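The Planner Is Guessing Too

April · 2 min read
By a contributor to the Roditz newsletter

Every pitch for two-arm control software says the learning will handle it. I've spent 22 weeks with Stileo's planner and I don't buy it. The policy proposes a motion, the collision checker vetoes it, and the log says "success" because nothing crashed. 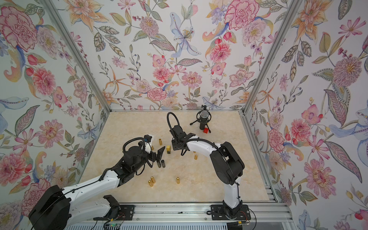 A veto should count as a failure. At Kitholm we reran 30 logged episodes with that one rule changed, and the score dropped by about a third. Same weights, same seeds. The dashboard had been grading the safety layer.
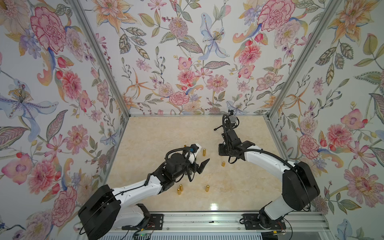
So would a bigger model fix it? Only if someone first fixes the scoring, and a bigger model makes that job easier to put off.

Cuevas, the open replay tool, shows vetoes in 2 clicks. I'd like to see vendors publish that view before they publish another number.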